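Papers in Clear Pouches - Gallery

Welcome to the small gallery of our paper sorting week. At the Pondon office we had 1585 sheets waiting in boxes, and we decided to give each set its own zipper pouch. I like the clear kind, as I can find a paper without opening everything. The red zipper helps also - it is easy to see on a white table.

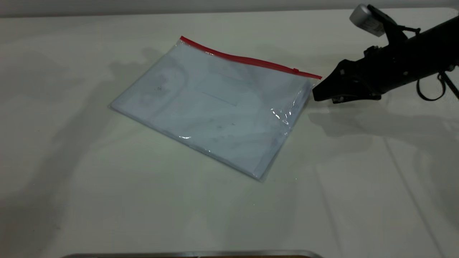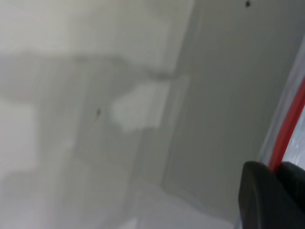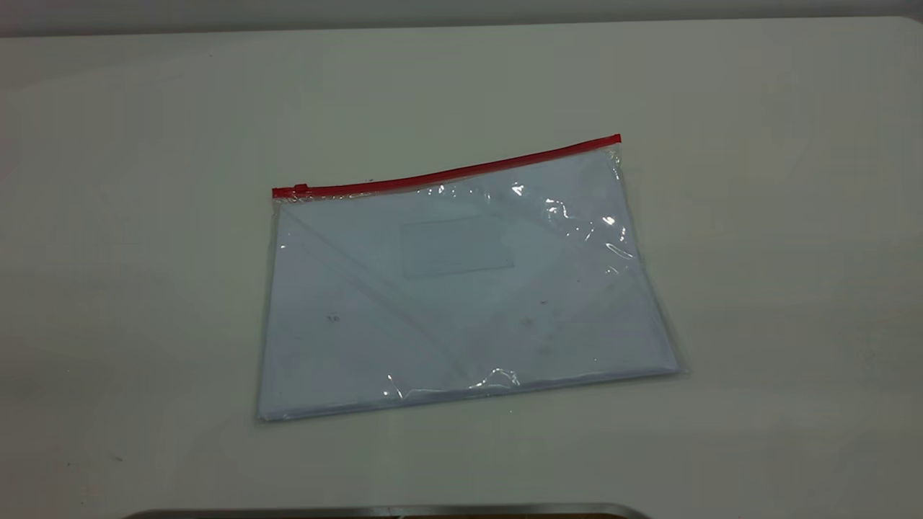
Pouch with red zipper, two views on the white table and one from close.

We keep one matter per pouch and never more than seven sheets, otherwise the zipper becomes hard to close. The finished pouches go to the Prostov shelf, with the opening to the top. The next gallery will come in June - it will show the shelf and the new labels.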